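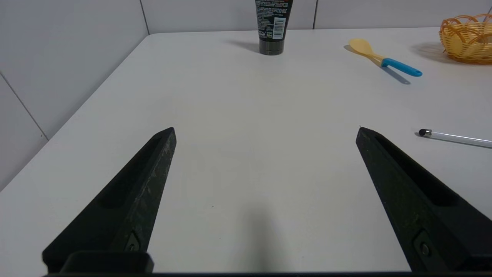
Table at the tiled wall, Thursday: grey tube, rice paddle, basket.

Thursday, Ludside room

Layout 5 set on the white table. Tube at the back edge, standing on its cap. Rice paddle flat to the right of it, turquoise handle, pale yellow head pointing up and left. Yellow-orange woven basket in the right-hand corner. Middle of the table left clear.

Tube logged as item 551, paddle as 759. Basket has no number yet – needs a label before it goes back to the Teltville shelf.

Shadows are soft but the tube's is long enough to matter. Try the blind half down next time and compare.

Wall tiles and table top are close in tone. Acceptable for the tube, less so for the paddle head. The darker mat from Flerkitz would give a better edge – ask whether they still have 2.

To do: wipe table, list update, basket label.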